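Visits > Open Days > Tulleslow
2 min read

Pillow Day at Tulleslow
03/05/2021

I finally got to the Tulleslow open day, and the robot session was the part I'd been looking forward to all month! Joaquín Huenchumán ran it, and he let us stay long past the 23 minutes on the schedule. The whole demo was about handling a pillow — such a simple job for us, and such a hard one for a machine.

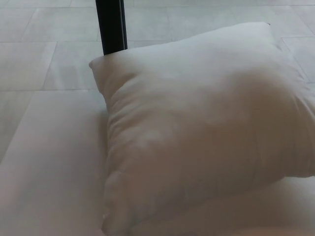
Joaquín told us soft things are his favorite problem. A box keeps its shape when you grab it, but a pillow changes every time you touch it, and his team has logged 1,274 tries so far.

The black hand, fingers a little open, right beside the creased left side of the pillow. I could have watched this all afternoon!
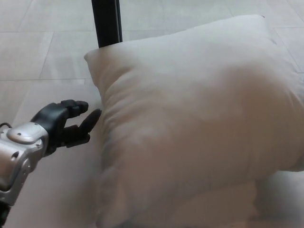 Next Stop: Starnura

We have 3 more visits planned, and Starnura comes first. Send me your questions and I'll bring them along.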